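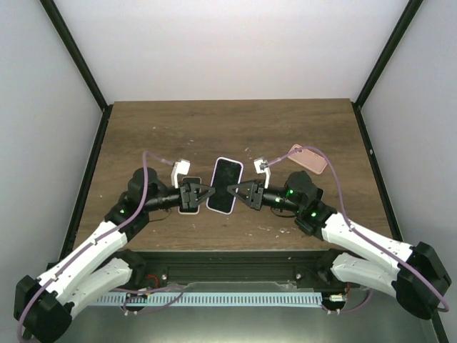 Two phones and a pink case on the work surface.

Home | News | Rides | Join us | Contact

Sobia Magsi has run the Flernell Walking and Cycling Group for three years, and most of that time has gone on one junction. The crossing at Wurnby Road has no signal for people on foot, and the painted cycle lane stops 18 metres short of it.

"You come down the hill on a bike and the lane just ends," she says. "Then you're in with the lorries. I stopped taking my daughter that way."

The group's petition for a proper crossing closed in August 2026 with 723 names. Magsi had hoped for 200. Much of the door-knocking was done by Tahira Dogar, who lives on the estate behind the road and doesn't cycle.

"I walk to the bus and I walk to the shop," Dogar says. "People kept telling me they weren't cyclists, so it wasn't for them. I said, well, do you cross the road?"

Not everyone signed. Some shopkeepers are worried about losing the parking bays outside the parade, and Magsi says she has some sympathy. The group's drawing keeps all but 3 of the bays and moves the loading space round the corner.

"We went in and talked to them first – we should have done that last time," she says.

The council's highways officers will look at the plan in September. Magsi would like a trial with temporary kerbs before the evenings get dark, though she expects to be asked for another traffic count.

Until then the Sunday rides carry on from the library at ten, at an easy pace, with a stop for tea. Members ride free, and new riders can borrow a helmet if they ask beforehand.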